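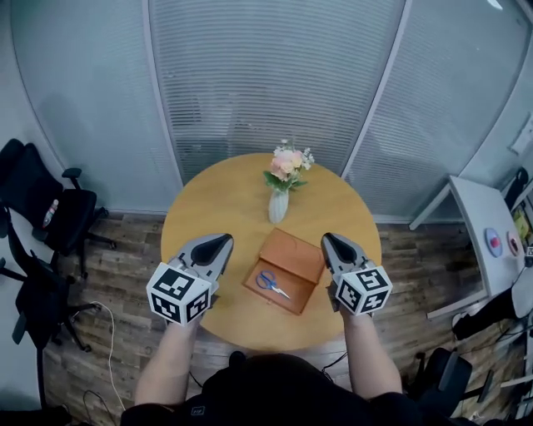 Last changed: February 6, 2020

Second week on the grippers at Haltby. Task today was the open box with the scissors, round table, flowers left standing behind it. Target for the shift is 60 accepted episodes per pair of hands. I submitted 60 and 47 passed. Most of the rejects were marker dropout: I turn my wrist inward when I reach into the box and the cubes lose tracking. Ilham Ragab has the same fault on her left side only.

Until July I packed kits on line two. The line now runs on the Marinescu cells and needs two people per shift, down from nine. Four of the others went to Pledbridge, one left, and two of us record. Pay grade unchanged. The shift premium is gone, and I notice it.

The work is lighter on the back and worse on the thumbs. Packing had a rhythm set by the belt. Recording has none, so I set my own pace and tend to go too fast after lunch. Amr Hajji wants slower approaches and a full stop before each grasp. Tried it for the last set. Fewer rejects, longer day.

Batch total stands at 696 against 3,000. When it is full, the Dristix cell gets trained on it and takes over tool kits, the last thing packed by hand here. I asked Amr what we record after that. He has a list, mostly cables and soft bags.

Tomorrow: tape the right thumb, ask for the lower chair.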